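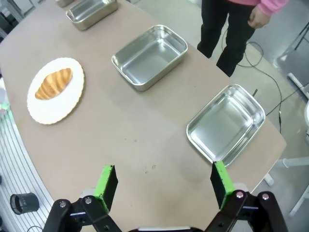
Category: Automation planning

Work cell budgeting

Work cell budgeting is the process of estimating and scheduling the cost of a robot station before it is bought. It covers the arm, the gripper, the table or frame, cabling, trays and other fixtures, installation, and spare parts. In food handling, where a station may move pastries between plates and metal trays, the price of the arm is often a smaller share of the total than first-time buyers expect.

Scope

A budget is usually split into capital items and consumables. Capital items include the arm, its controller, and the mounting structure. Consumables include gripping pads, which show scuffs and wear along their edges with use, and cables that run across the floor or flex with the arm. Trays and plates are listed separately, as they are replaced on the kitchen's schedule.

Table size is settled early. The gripper has to reach the farthest tray with its fingers open, and a table chosen for storage space may need a longer arm. Stainless-steel trays reflect light, and some buyers set aside money for lighting changes after the cameras have been tested.

The Totstead method

The Totstead method is a planning schedule used by small bakeries and training kitchens. It was drawn up by Kristof Willems for the Laltine bakery, founded in 1941, and allows 6 months from first quotation to acceptance, with 2 suppliers quoting on the same list of parts. Payment is held back until the station has handled the buyer's own products on the buyer's own trays.

Estíbaliz Tejada later revised the schedule for Lutier, a maker of kitchen fixtures. Her version extends the spare parts allowance to 18 months and adds a line for floor cable covers. It also moves operator training ahead of delivery, usually in February.

See also

Gripper selection
Fixture costs
Acceptance testing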